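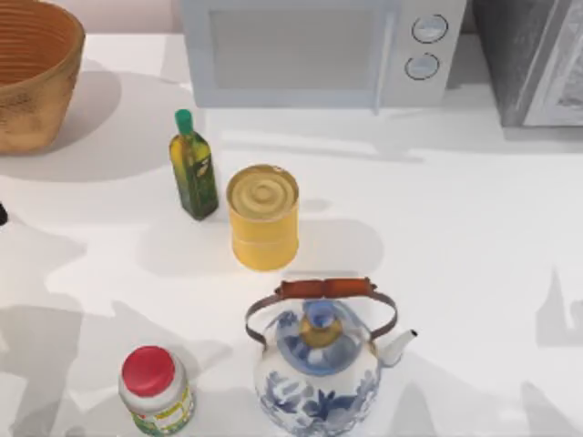 JOKWOOD – Arnora Lake Resort has signed on with Durar, the bicycle rental and trail shuttle operator, to give overnight guests free use of bikes and a daily ride to the trailheads starting in March. The program covers every guest in the main lodge and in the lakeside suites, where families tend to stay longer and do some of their own cooking. Those suites are due for new kitchenettes this spring as well, with a white countertop, a light gray microwave and a big round bowl for whatever people bring back from the farm stand. The bikes come first, though, and they are the part the front desk has been getting calls over!

Arnora sits on 910 acres of pine and shoreline on the north side of Jokwood, and a good share of that land has been hard to reach without a car. Guests could walk the lake loop in an afternoon, but the ridge trails and the old mill road were a long haul from the lodge. Under the new agreement, Durar will keep a bike shed beside the tennis courts, stocked with adult bikes, kids' bikes, trailers and a few tandems (yes, tandems). Helmets and locks are included, and guests check out what they need with a room key.

"We've wanted to do this for years," said general manager Hamish Drummond. "People come here for the lake and then they look up and see that ridge, and they want to know how to get there. Now we have a really good answer for them."
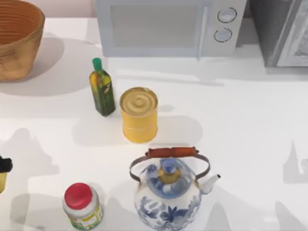 Shuttle to the Ridge

The trail shuttle will leave from the lodge's front steps every morning and come back in the afternoon, with stops at the mill road, the ridge lot and the Nguyen farm stand. It seats up to 20 and tows a rack, so riders who would like to coast downhill and skip the climb can do exactly that. Guests sign up at the desk the night before. The last pickup at the ridge lot is at 4 p.m., and drivers will wait for anyone who has called in.

Durar has run bike sheds at campgrounds and state park lodges for a long time, but Arnora is its first resort. Gillespie Rutherford, the company's operations director, spent much of the winter riding the property with the grounds crew, marking soft spots and picking out places for signs. He came away a fan of the east shore, which has a packed gravel path wide enough for a trailer and benches at both ends.

The grounds crew has been busy too. Two footbridges on the mill road have been redecked, and the steep switchback above the boathouse has a new railing. Trail maps have been redrawn with the bike routes in green and the walking routes in blue.
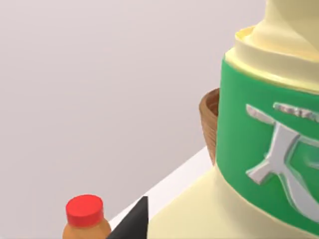 Craig Strachan said the shuttle alone would have sold his family on a return visit. They stayed in a lakeside suite last summer with 2 kids, he said, and spent too much of the week loading and unloading bikes from the roof of the car. He has already booked again and asked for a trailer.

Local riders get something out of the agreement as well. Jokwood residents will be able to rent from the shed on days when guests haven't spoken for the whole fleet, and seats on the shuttle will open up to the public whenever there is room.

Suite Upgrades Continue

Work on the lakeside suites will carry on through spring, one building at a time, with guests moved to the main lodge as needed. The kitchenettes are going in first, followed by new porch screens and outdoor hooks for wet gear.
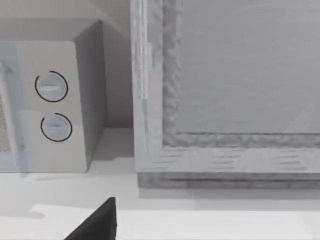
A pale gray microwave with two round dials on its control panel.

The bike shed opens on a Saturday with a group ride around the lake, led by Callum Paterson of the resort's recreation staff. Riders of every age are welcome, the pace will be easy, and there will be cider and doughnuts at the boathouse afterward. Guests and residents can sign up at the front desk.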